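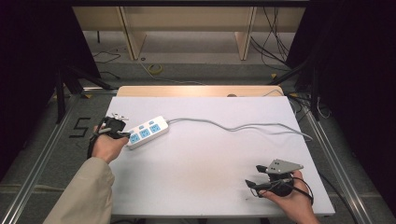
Citance Hand-Held Gripper, Pair
Product safety notice and revised conditions of use

Supplied by Pendon Instruments, Estbridge
Issued September 13, 2022

Status: available to order. Units already in use must be checked as set out on this page before they are used again.

Summary

Pendon Instruments has confirmed a fault in a number of Citance hand-held grippers supplied from February onwards. On the affected units, the jaws may fail to release when the operator opens the hand. The fault was found during work with electrical fittings at our Estbridge workshop. One operator suffered a bruised thumb. No other injury has been reported to us.

The fault can be corrected by the user with a replacement return spring, which we will send free of charge. Until the spring has been fitted, affected units must not be used on any object that is connected to the mains, or on any object that could pull the operator's hand if it were to fall or be dragged.

Which units are affected

The fault concerns left-hand and right-hand units alike. The batch number is stamped inside the grip and can be read once the wrist strap has been moved aside. Batch 13 is affected. A total of 2,416 grippers were made in this batch, including those sold singly as spares. Earlier batches used a different spring and are not covered by this notice.

Customers who bought through a reseller should check the batch number themselves, as we do not hold delivery records for those orders.

What went wrong

The jaws of the Citance gripper are closed by the operator's fingers and opened by a return spring in the body of the grip. The springs in batch 13 were cut slightly short by our supplier. When new they work as intended. With repeated use they lose tension, and the jaws may then stay closed on the object after the fingers have been lifted.

In the workshop case, the operator was recording a two-handed task in which a socket strip is held at one end while the cable is gathered and plugged in with the other hand. The left unit did not release. The operator stepped back, the strip came with the gripper, and the cable drew tight against the edge of the table. The thumb was caught between the grip and the table.

The strip was not connected to a supply at the time. Our review, led by Halldóra Vigfúsdóttir, Head of Product Safety, nevertheless treated the matter as an electrical risk. An operator who cannot let go of a fitting cannot move away from it, and the metal jaws of the standard model are not insulated.

A second finding of the review was that the sensing side of the product gave no warning. The position reading is taken from the finger lever and does not come from the jaws themselves. During the fault the recording showed the gripper as open while the jaws were still closed. Customers who use recordings to train or drive a robot arm should be aware that data taken with a faulty unit may contain false release signals – the arm may be taught to move away before it has let go.

How to check your units

1. Disconnect the gripper cable and remove the unit from the hand.
2. Read the batch number inside the grip.
3. If the unit is from batch 13, close the jaws fully on the foam block supplied in the case and let go of the lever.
4. Repeat 100 times. The jaws must spring fully open each time.
5. Set aside any unit that stays closed or opens slowly, and attach the red label from the case.

A unit that passes the check may be used on light, unpowered objects while the new spring is awaited. It must still be fitted with the new spring when this arrives.

Fitting the replacement spring

The spring kit contains 2 springs, a plastic hook tool and a printed sheet. The work requires a small cross-head screwdriver. Remove the cover on the underside of the grip, lift out the old spring with the hook and seat the new one with the painted end towards the wrist. Close the cover and repeat the check above.

The tracking parts need not be removed. If they are disturbed, the unit must be calibrated again before recording. Please do not stretch the old spring and put it back. Several customers have asked whether this is acceptable, and it is not.

Revised conditions of use

The following conditions now apply to all Citance hand-held grippers, whatever the batch, and replace section four of the printed manual.

Mains fittings, extension leads and socket strips may be handled only when disconnected at both ends. A switch in the off position does not count as disconnected.

The wrist strap must be worn so that it can be opened with the other hand while that hand is also holding a gripper. Operators should practise this before their first session.

Long cables on the object being handled must lie within the work area and must not be wound round the table legs or the frame.

Gripper cables must be led away from the jaws and must have enough slack for the operator to take one full step backwards.

A second person must be present whenever both hands are in use.

Data recorded with affected units

Customers may send recordings to us for review. The Bae software, from the next release, will mark any point at which the lever reads open while the tracked object continues to move with the gripper. These marks are a guide only and should be looked at by a person before data is deleted or kept. The original files are not changed.

Contents of the standard set

Left-hand and right-hand gripper
Wrist straps
Tracking mounts
Connecting cables
Foam test block
Carrying case with red labels
Printed manual, with safety supplement

Sets sent out after the date of this notice contain the new spring and have a green dot on the case.

Ordering the spring kit and reporting a fault

Spring kits may be requested from the Pendon service desk in Estbridge. Please give the batch number, the number of units held and a delivery address. Proof of purchase is not needed.

Any injury, or any case in which the jaws have failed to release, should be reported in writing to Ruby-Lee Gilchrist, Customer Service Manager, even where the unit has since been repaired. Please keep the old spring and return it in the envelope provided.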